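Tips for keeping two arms out of trouble around the sockets

I've had a few messages asking how we set things up at Katsaros when the robots are working near a power strip, so I've finally typed up the rules we stick to. Most of them are dull (sorry!) but they're the ones I'd want pinned up in any workshop. 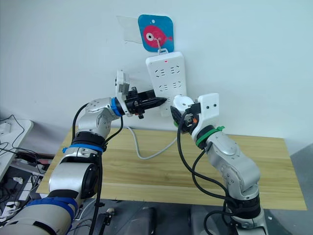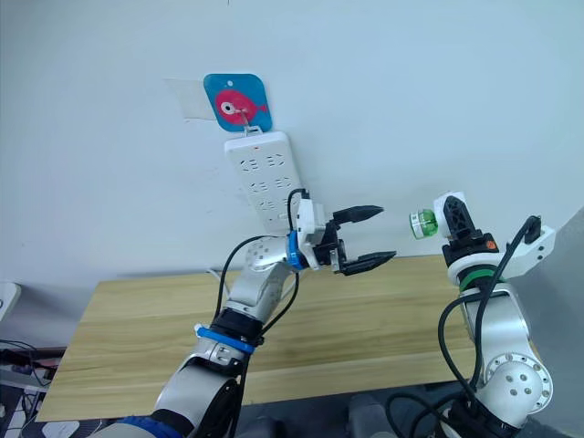 Two arms, one white strip hung up on the wall, and the little light on it glowing red in both.

Do I need an emergency stop if the arms only move slowly?
You need one whatever the speed. A slow arm can still pin a hand against a wall. Put the button where you can slap it without leaning over the table, and press it once before the first run of the day to check it really does cut the movement.

Now for the rest of my list. Treat a lit strip as live, always. If you have to touch it, switch it off at the wall first and wait for the light to go out. I know that's what your gran told you about the toaster, but people forget it the minute there's a robot involved!

Mark the arms so you can tell them apart when you're tired. We go by blue for left and green for right, and I write the colours in the log too, so "green stopped early" means the same thing to Kamran on Tuesday as it did to me.

Check your cables while the arms are still. They want enough slack for the full reach, and no loop big enough to snag on the other arm. Hanan does ours every 800 cycles and has never once skipped it – I have.

Keep the table clear of mugs, screwdrivers and phones. Mine lives in a drawer now.

Set a minimum gap between the grippers in the software and don't let anyone nudge it down to save a few seconds. If a job needs them closer, write a separate routine for it and have two people sign it off. Bożena keeps our sign-off sheets in a ring binder, and we're up to page 131.

Last one: long hair tied back, lanyards off. I wear mine in my pocket and set the door alarm off roughly once a week.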